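July, after supper

Finally sat down with the pens today! I have been looking forward to this all week, which probably says something about me, but I don't care. Ever since Raelene Doolan cleared out her desk at Wamton and gave me the lot, they've been sliding around in a shoebox, and every time I wanted a marker I'd come up with an eraser instead.

My rule was that everything had to be tried on scrap paper before it got a spot in a holder. Slow, but so much fun. There's a green pen with gold trim that I'm completely in love with. It has a proper weight to it and writes a dark, even line, and I filled half a page with my own name like a kid in sixth grade.

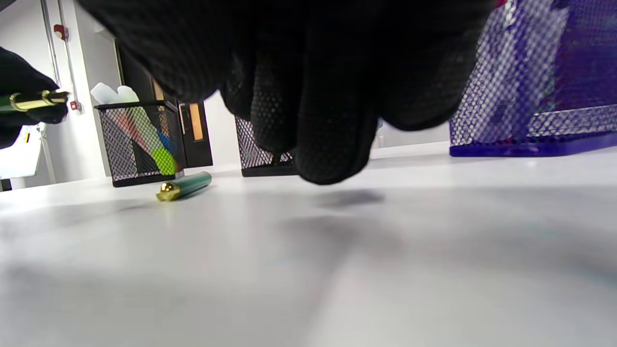
I like mesh for pens. You can see what color you're reaching for before you reach, and the dust falls through instead of making that gray felt at the bottom. Ewan Pomare says a coffee mug does the same job for free. Ewan has one pen, and it's usually mine.

Then came the big question of how to sort. By color looks wonderful for one afternoon and then falls apart, I know this from experience. By size is tidy but useless. What I want is to sort by what I grab them for: writing, marking up, labeling boxes. Highlighters are their own little nation and I have far more than a person needs, but I tried every one of them and couldn't part with a single working one.

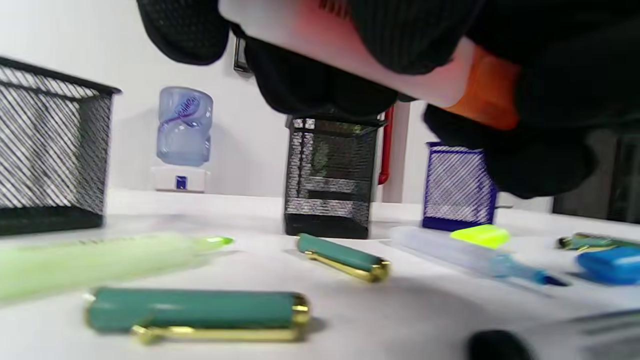 Ngaio Halliday called in the middle of it to ask if I still had her ruler from the Benville trip (I don't, I think Corey Tawhiri does) and ended up staying on the phone while I read her the results of the marker tests. She is a good friend. She votes for keeping the erasers with the pencils and I've come around to that, even though I have hardly any pencils. 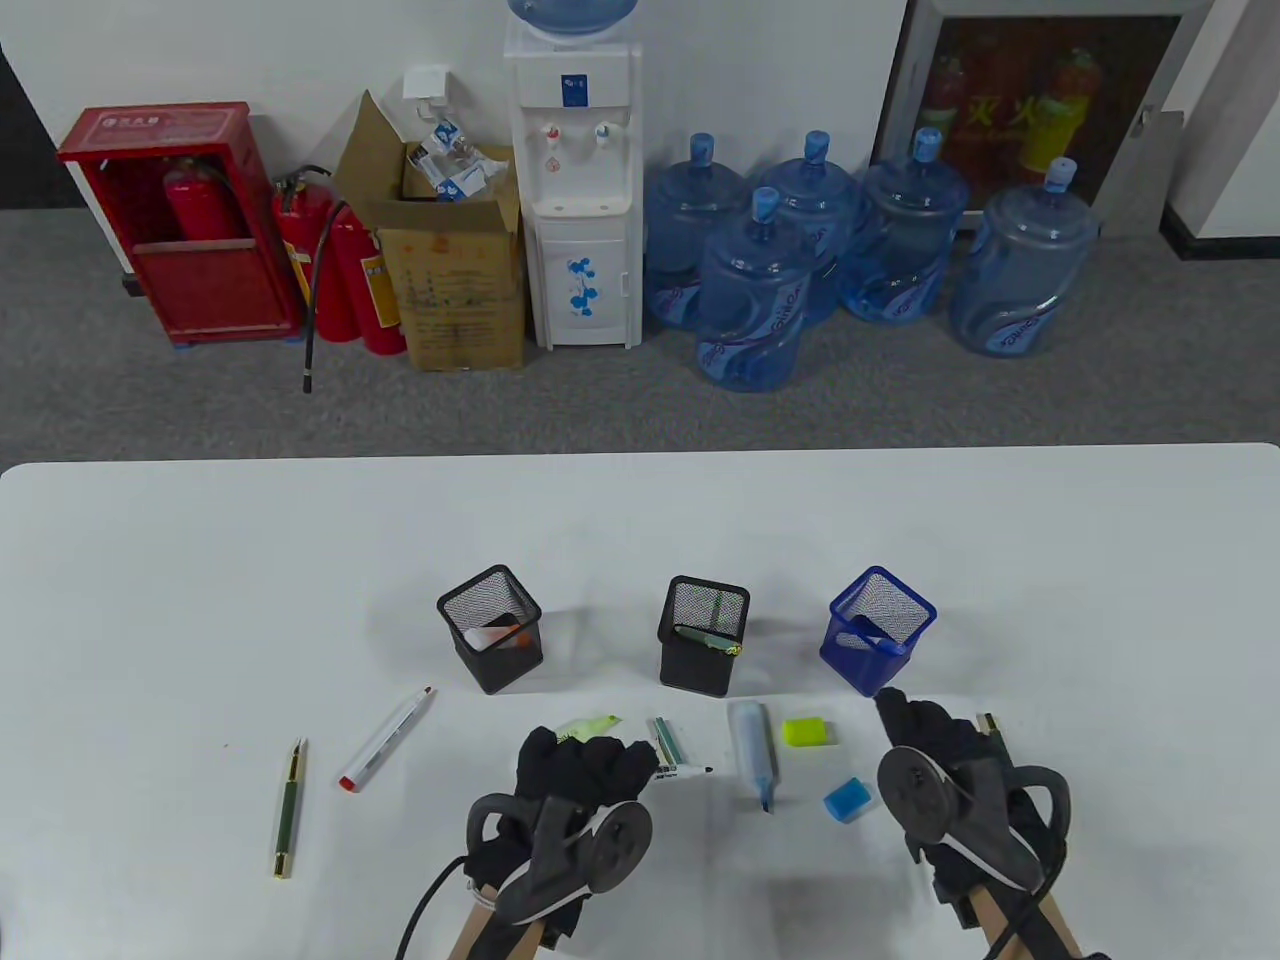 The blue holder is my favorite of the bunch and I keep wanting to save it for the special ones, the good pen and maybe the nice blue. But then it would be half empty and the black ones would be jammed, so practical me will have to win that argument. I could always give the good pen a place at the front where I'll see it first thing!

I also found out that I'm terrible about caps. I take one off, get excited about the line, and start looking for the next pen with the first one still open. New habit: cap back on before I so much as look at another color.
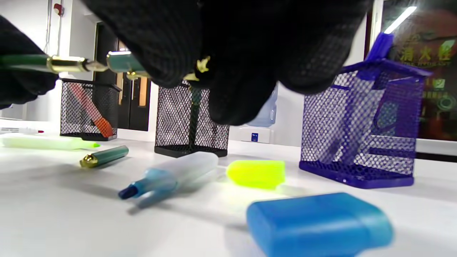
Must ask Vaughan Wihongi if he wants the extra highlighters for his night class. And I need more scrap paper, the 8 sheets I started with are covered on both sides and I've pinned the prettiest one over my desk. Tomorrow, the paper clips.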